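Subtitles drifting on the Skerkent movie - my running log

Opened by: Dwynwen Jenkins
Status: open, waiting on Plomivex

OK so we sat down to watch Skerkent (the animated one with the lighthouse goats, my kids are obsessed) and the subtitles on the Plomivex app were fine until minute 18. Then they started sliding. By the big storm song they were so late that the goats were answering jokes before I'd read them!

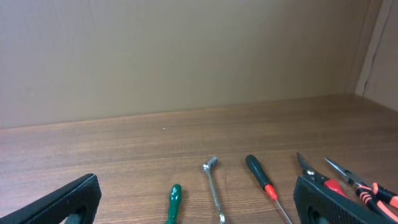 I restarted the app, then the TV, then the router, in that order. No change. Switched from English to French subtitles and those drift too, just a bit less. The sound and picture stay together the whole time, so it's only the text.

Things I've tried since:

1. Deleted the download and got it again. Same size, 792 MB, same drift.

2. Played Humar on the same TV, start to finish. Subtitles perfect (and a lovely movie, by the way, I cried at the train bit).

3. Streamed Skerkent on my phone with almost 100 percent battery and strong wifi, in case low power mode was doing something. Still late.
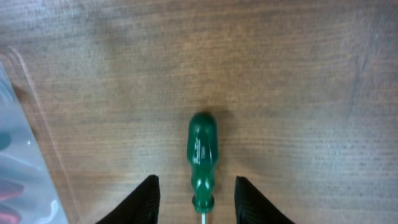 4. Turned off "smooth motion" as Katsuhiko from support suggested. The drift now starts at minute 43, so that did something!

Katsuhiko has passed it to Ingvild on the captions team. I'll try the extended cut tonight and add the times here.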